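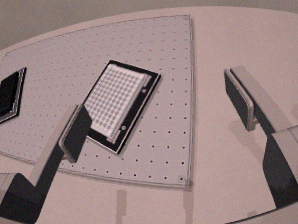
**Rultau Adult Literacy Program – Evening Classes Team**

Progress report, 10 Jul 2022
To: Hjalti Zoëga, Vrettos Fund

Hjalti – short one this time, full accounts follow once the bank statement is in.

Enrollment. 206 signed up since March, target was 100 for the whole year. Not all stay. Nearly 60 have finished the first reader and moved up to the Plomo books, which they like better, more about jobs and rent and less about farm animals.

Classes. Ronau branch library is full Monday to Thursday. Started a late group for people off the second shift at the bakery, 9 pm, very well attended considering. Spelling is still the thing everyone asks for. We had planned to leave it till fall, have now moved it up.

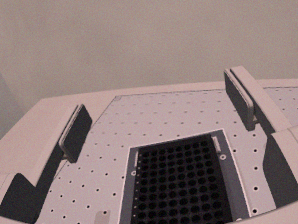 Tutors. Lost three in May (two moved away, one new baby). Thanasis Theodorakopoulos is covering the beginers group as well as his own and can't keep that up past August. Ad is out for replacements. Would like to pay a small travel allowance, see budget note, this was not in the original proposal so need your OK in writing.

Spending. Books over, printing under. Rent same as last year until the lease renews. No change to the total asked for.

Problems – the reading test we agreed on is too long. People get halfway and go home. Want to swap it for the short version from the next intake on. Scores won't line up exactly with the first batch, we know, will report the two seperately.

Still to do:

- tutor training day, date not fixed
- second order of the Plomo books
- childcare for the morning class, waiting on a quote

Can you let me know on the travel money and the test before the new intake starts? Phone is fine for the test.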